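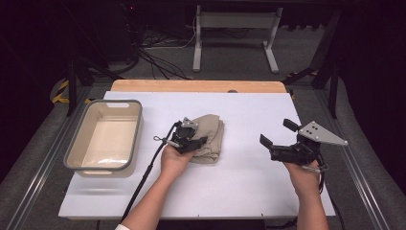

The basin at the left of the board, with a folded khaki cloth.

Equipment review: Brullmont rectangular basin
Clarnlow Centre for Household Studies
November 4, 2020

The Centre bought two of these basins in July for use in its laundry and folding sessions. Each was in regular use for 92 days before this review was written.

The basin is plastic, cream inside with a dark grey rim. A handle slot is cut into the wall at either end. The slots are wide enough for an adult hand, although Shadi Sayegh found the edges sharp when carrying a full load of towels and would have preferred a rolled lip.

Folded cloths lie flat on the floor of the basin and the corners do not catch. The pale interior makes it easy to see a stray sock or flannel, but it also marks. Dye from a new tea towel left a faint stain which did not come out with washing-up liquid. The inside has a slight sheen and wipes clean in other respects.

Members should note that the slots limit how much water the basin will hold. It is suitable for carrying and sorting - it is less suitable for soaking. The Semaan basin, which it replaced, had solid walls and was better for that purpose, though heavier.

Nabil Masri reports that the two basins stack but tend to stick together, and a cloth placed between them prevents this.

Rating: 7 out of 10. Recommended for folding and sorting work. The Semaan basin will be kept for soaking.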